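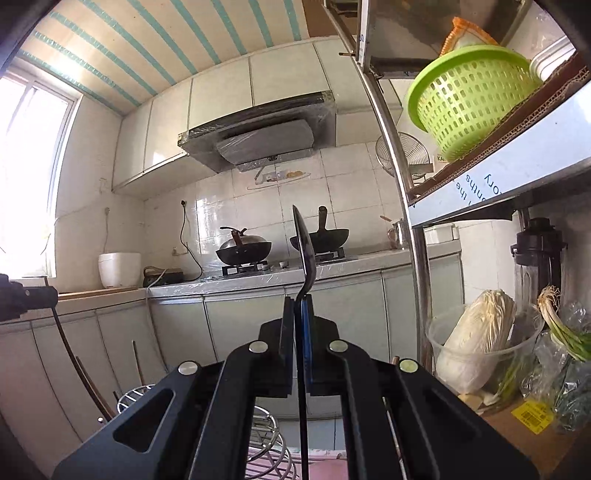
Long-handled metal utensil with thin dark handle, shown upright in a kitchen with a gas stove and range hood.

Rulell Long-Handled Utensils and Wire Drainer

The Rulell series covers turners, ladles and skimmers for wok and pan work on household gas stoves, plus a wire drainer for storing them after washing. Pieces are sold singly or as a set of 7. The range is supplied by Namard to kitchen shops and to small catering accounts.

Construction

Head and neck are formed from one piece of stainless steel, 1.5 mm thick at the neck. The neck is bent so that the head meets the base of a curved pan while the hand stays outside the rim. The handle is joined to the neck by a pressed ferrule and two concealed rivets. There is no wood in the handle and no glue in the joint.

Handles on all pieces are the same length and diameter. A turner and a ladle can be swapped on the same hook or in the same drainer compartment without adjusting anything.

Specifications

Series: Rulell
Item number, set: 649
Item number, drainer: 122
Pieces per set: 7
Head material: stainless steel
Head finish: polished
Handle finish: dark, matte
Hanging hole: 6 mm
Dishwasher safe: yes, upper or lower rack
Suitable for nonstick coatings: no
Carton quantity: 10 sets

Use with woks and covered pans

The length is intended for a wok of 12 to 14 inches. In smaller pans the utensil will tip out if left standing against the rim, and should be laid on a rest. Pans with a long upright or angled handle need clearance on one side – turn the pan handle away from the working hand before stirring.

Do not leave a utensil under a closed lid. A domed lid will not seat over the neck, and the handle will heat from the steam escaping at the gap.

When two burners are in use, keep handles from crossing the neighboring flame. The handle finish is rated for contact with hot food and steam but will discolor in direct flame. Discoloration is not covered by the warranty.

Drainer

The drainer is a welded wire basket with a removable drip tray. It holds the full set upright, heads up, and has room beside them for chopsticks or wooden spoons. Wooden items should be dried before they go back in with the steel ones. Lift out the tray weekly and wipe the underside of the wire where it meets the feet.

Care

Wash before first use. Hot water and dish soap are sufficient. For burnt residue, soak for ten minutes and use a nylon pad; steel wool leaves visible scratches on the polished head. Rainbow tints from heat can be removed with white vinegar.

Replacement parts

Drip trays and drainer feet are stocked separately. Handles are not sold as a spare part. The older Serrano drainer accepts the current feet but not the current tray.

Ordering

Trade orders go to Gumaro Zavala at the Dradgate warehouse. Questions about materials and finishes go to Gervásio Siqueira. Orders received before noon ship the next working day.

Page revised 25 Feb 2019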